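19 November 2022

Up too early, couldn't get back off. Rain. Toast, then more toast. Decided today was the day for the winter jumpers, which have been in the Plidwood box since August and smell of it, sort of cardboardy. Meant to take an hour. Ha.

Started on the bed as usual as there's no other flat space in this house.

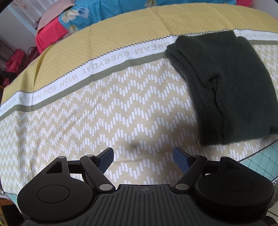
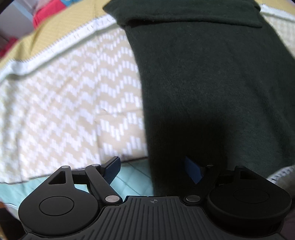

Folding day. The first one has the green jumper on the DREAM EVERYDAY duvet.

Very pleased with the fold. Sleeves tucked, whole thing a proper brick. Sheds a bit along the bottom, must get one of those bobble things or a razor, someone at work swears by a razor but I don't trust myself. It's the warmest thing I own and I've had it for years so it can shed if it wants.

Duvet cover still makes me laugh. WISH YOU HAVE A NICE — a nice what, I always end up reading it from the wrong side of the bed. Mustard, white, olive, beige, all of it at once. Goes with nothing. Definitly doesn't go with the blue flowery pillow, or the pink one, or the red thing I'd dumped up at the top and then had to deal with later. Don't care. Plain bedding makes me feel like I'm in a hospital.

Kettle. Phone. Lost half an hour to the Oltetti people about the wardrobe rail, order 3117, they say it's been sent, I say it hasn't come, they say allow 48 hours. Allowed it last week. Rang off crosser than I meant to be, felt bad, ate a biscuit.

Back upstairs. Tried on the old cords, no. Tried on the grey skirt, yes but only standing up. Charity bag got going after that. 2 bags in the end, both by the front door now where I will fall over them until somebody takes them, i.e. me. Kept the stripy cardigan again. Every year.

Found a Fiton receipt in a coat pocket and 30p. Also one glove. Not the one I've been looking for, the other other one.

Summer things into the box in place of the winter ones. Lavendar bags in, the new ones, the old ones smelt of nothing so they went. Box doesn't shut. Sat on it. Still doesn't shut, put the spare blanket on top and that'll do till spring.

Shelf looks good though. Thick ones at the bottom, thin ones up top, scarves in the shoebox. Went and looked at it twice more for no reason. It won't last the week, never does, I pull from the middle and the whole lot comes down.

Late lunch, then couldn't face cooking so Kakakhel for tea — the lentils and the big bread. Too much bread. Ate it all. Rice left for tomorrow.

Must do: chase Oltetti again, bags to the shop, lightbulb on the landing, wash the red thing on its own this time ON ITS OWN. Remember the pillowcases.

Back aches from bending. Bed still not made properly, will just get in it. Rain's stopped I think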